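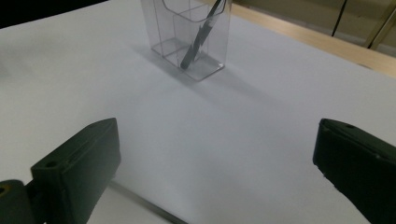
分会场主持人与报告人说明会 讲稿备注
年会程序办公室
2019年8月1日

（开场前请确认签到表已收回，投影切换至首页。）

各位主持人、各位报告人：

感谢各位出席本次说明会。年会将于十一月在Girkent举行，今天说明的内容涉及摘要定稿、报告文件提交、现场主持以及会后论文集四个方面。时间所限，细则中已有明确规定的条款不再逐条宣读，请各位会后查阅。

第1页 年会概况

本届年会共收到摘要900篇，经程序委员会评审，编入104个分会场。主题涵盖反应工程、分离过程、过程安全、材料与能源。与上届相比，过程安全方向投稿增长明显，因此该方向单独设置了分论坛，由安全技术分部负责协调。

全部口头报告安排在会议中心主楼，张贴报告安排在Csonka厅。请注意，Csonka厅与主楼不在同一入口，从主楼二层连廊步行前往即可。会议手册中的平面图以最终版为准，初稿里连廊的位置标注有误，已通知更正。

第2页 摘要定稿

（此页停留时间可稍长，往年提问集中在这里。）

摘要录用后，作者仍可在Tirneo系统内修改正文、作者顺序及单位名称。题目原则上不再变更。确需变更题目的，由通讯作者向所属技术分部提出书面申请，分部同意后由程序办公室统一修改。

作者单位名称请使用全称，中英文保持一致。去年有多篇摘要出现同一单位三种写法的情况，作者索引因此无法正确归并，编辑人员不得不逐条核对。请主持人在审阅本分会场摘要时一并留意。

撤稿须由通讯作者在系统内提交，并注明理由。口头通知主持人不构成撤稿。主持人如得知某位报告人无法到会，请提醒对方尽快办理，同时不要自行安排他人替补。替补报告由技术分部从候补名单中依次选取。

第3页 报告人登记

所有报告人须完成会议注册并缴纳相应费用，录用通知不等同于注册。一位作者有多篇摘要被录用的，注册一次即可，但每篇摘要须分别指定报告人。

需要办理签证邀请函的报告人，请在注册完成后通过系统申请。邀请函仅证明报告已被录用，不涉及任何费用承诺。程序办公室不代办签证，也不与使领馆就个案进行联系。

第4页 报告文件

报告文件采用16:9版式，字体须嵌入。含有视频的，请将视频文件与演示文稿置于同一文件夹内一并上传。会场电脑统一安装播放软件，不建议使用个人电脑。

现场的文件管理由Gollex公司承担。该公司在会议中心一层设置文件预审室，报告人须在所属分会场开始前至少60分钟到预审室确认文件版本。未经预审的文件，技术人员不保证能够正常播放。

（如有人询问能否在会场内用移动存储设备直接拷贝：不可以。请统一答复，避免各会场做法不一。）

报告内容中引用他人图表的，须注明出处；涉及企业生产数据的，须事先取得数据所有方的书面许可。报告不得用于推介具体产品或服务，可以在首页标注单位标识，其余各页不再出现。

第5页 现场主持

主持人请提前到达会场，核对报告人是否到齐，并确认姓名读音。介绍报告人时，宣读题目、姓名和单位即可，不必宣读简历。

各报告须严格按照程序册所列时间开始。本届年会最多有11个分会场同时进行，许多听众会在会场之间往来。某一报告取消时，后续报告不得提前，空出的时间可用于讨论或休息。这一条往年执行得不够好，请各位特别注意。

计时由会场助理负责。报告剩余两分钟时举牌提示，时间到后主持人应起身示意。提问环节请提问人先报姓名和单位，使用话筒，每人一次一个问题。争议较大的问题，主持人可建议双方会后交流。

听众拍摄幻灯片须遵从报告人的意愿。报告人不同意拍摄的，应在首页标明，主持人在开场时代为说明。

第6页 安全与秩序

每个分会场开始前，主持人应口头说明出口位置和集合地点。说明词已印在主持人文件袋内的卡片上，请照读。过道和出口不得站人，会场满员后由助理引导听众前往邻近会场或休息区。

遇到身体不适等紧急情况，先通知会场助理，由助理联系医务点。主持人留在会场维持秩序，必要时宣布暂停。

关于行为准则：年会参加者均须遵守本会已公布的准则。主持人收到投诉时，不作调查，不作判断，记录时间和地点后转交注册台的值班负责人，并为投诉人保密。

第7页 会后论文集

口头报告和张贴报告均可提交扩展论文，篇幅和格式见模板。是否提交由作者自行决定，不影响报告资格。提交时须一并签署版权文件，由通讯作者代表全体作者签署的，应已征得其他作者同意。

已在期刊发表或正在期刊审稿的全文不得提交。只在论文集中刊登摘要的，作者保留日后向期刊投稿的权利，但请先行了解目标期刊对会议摘要的规定。

报告人未到会且未安排合作者代为报告的，其论文不收入论文集。主持人须在分会场结束当日将出席记录表交回程序办公室，该表是认定依据，请逐项填写并签字。

第8页 联系方式与提问

摘要内容方面的问题，请联系所属技术分部；系统登录和上传方面的问题，请使用Tirneo页面内的帮助窗口；其余事项由程序办公室答复。来函请写明摘要编号，没有编号的邮件处理时间会相应延长。

（提问环节。涉及个别摘要评审结果的问题不在会上答复，请提问人会后书面提出。涉及注册费减免的，转财务部门。）

（结束前提醒：主持人文件袋在出口处领取，领取后签字；本讲稿对应的幻灯片将上传至系统的主持人页面。）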